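3.2 Where small items are kept

The second part of the household survey dealt with storage. Respondents were asked where they kept eight kinds of small item (keys, batteries, medicines, stamps, receipts, spare buttons, chargers and pens) and how long they thought it would take them to find each one. The questions were written by Caputo and tested on a small group in Prerndale before the main survey was sent out in December. Two items from the test version, matches and sewing needles, were dropped after many people said they no longer kept them.

The survey went to 3186 addresses in Prerndale and Trelia. We stopped taking replies once we had 500 complete forms from each town, so the two samples are the same size but were not filled at the same speed. Trelia reached its total nine days earlier. We do not think this affects the results below, but it may mean that the Prerndale sample holds more people who needed a reminder — a group known to give shorter answers to open questions.

Answers were coded by both authors. A place was coded as "fixed" if the respondent named a single piece of furniture or container, as "loose" if they named a room or surface, and as "mixed" if they gave more than one place. Where we disagreed, the answer was read again and settled between us. Most disagreements were over kitchens. "In the kitchen drawer" was coded as fixed, while "in a kitchen drawer" was at first coded as fixed by Salinas and as loose by Caputo. In the end we treated both as fixed.

Drawers were the most common fixed place in both towns, ahead of bowls, hooks and tins. Many respondents set apart the large drawers built into kitchens and bedrooms from small units that stand on a desk, table or shelf. We had not planned for this split, and the form had only one box for drawers, so the figures here come from the open answers alone. Small units were named most often for stamps, batteries and spare buttons, and least often for medicines.

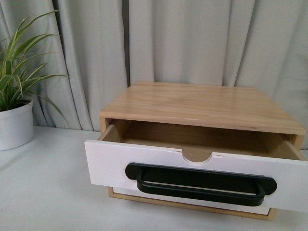

Figure 4. A small tabletop unit with one drawer, shown pulled out.

People who used a small unit gave shorter expected search times than people who used a large drawer. The gap was widest for batteries. Owners of small units also wrote more about what should not go in them. One respondent in Trelia kept two side by side and would not let receipts into either. Another had used the same unit in four homes and listed its contents in order, ending with "one key, no idea". Answers of this kind were common enough that we added a separate code for items whose use had been forgotten.

Age made little difference to the choice of place, and size of household made more. People living alone were more likely to give a fixed place for keys, while households of four or more tended to give mixed answers for everything except medicines. Several of the larger households said that a fixed place existed but was not used by everyone in it.

We also made follow-up visits to 79 homes, split between the towns, in which respondents were asked to find three of the items while being timed. Expected and measured times are compared in section 3.3. The visits used the item order set out by Nel, with the small change that chargers were always asked for last. In the test round, people who went to look for a charger often stopped to plug in a telephone — and this added to the time taken for the next item.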